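## Blocks, by color

Yasmine Gaber has been sorting toy blocks since June, when the toy library in Kotau took in 2,783 loose pieces from a school that was closing. Most came in feed sacks.

She works one color at a time and uses long black trays with dividers. Purple, blue and green get their own sections. Yellow and orange are harder to keep apart – under the evening lights she mixes them up, so she leaves those until morning.

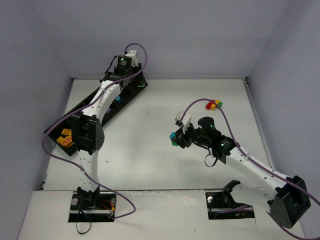 ## What goes back out

Sorted blocks are bagged by color and lent for six weeks. Spyros Vukadinović, who runs the desk, checks each bag when it comes home. Green is the color that goes missing most. He keeps a jar of spares under the counter and tops up the bags from that.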